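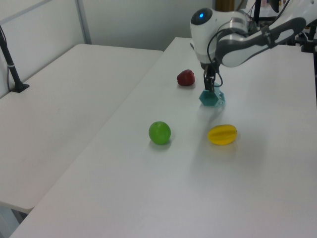
Fruit on a white tabletop.

Cleaning and Caring for White Work Surfaces

White tops show stains sooner than darker ones, and most of the damage comes from the cleaner used on them. The notes below apply to laminate and painted tops. Stone and oiled wood need different treatment.

Daily cleaning
Wipe with a damp microfiber cloth and a drop of dish soap. Rinse the cloth, wipe again, then dry. Soap left on the surface forms a film that holds dirt.

Fruit and juice stains
Berry and cherry juice should be blotted, not rubbed. For a set stain, mix baking soda and water to a thick paste, spread it on and leave it for 11 minutes. Lift it off with a wet cloth. Do not scrub – the powder is a mild abrasive and will dull a gloss finish. Citrus juice can mark a painted top if left overnight.

Ink and marker
Use rubbing alcohol on a cotton pad. Test a hidden spot first. Painted tops may soften.

Light scratches
On bare painted wood, wet-sand with 2,000 grit paper, using very light pressure, then apply paste wax. Laminate cannot be sanded. A color-matched filler stick is the only practical repair.

Yellowing
Sunlight is the usual cause, and cleaning will not reverse it. Move mats and fruit bowls every few weeks so the top ages evenly.

Hidayah Sumampouw
Last revised in June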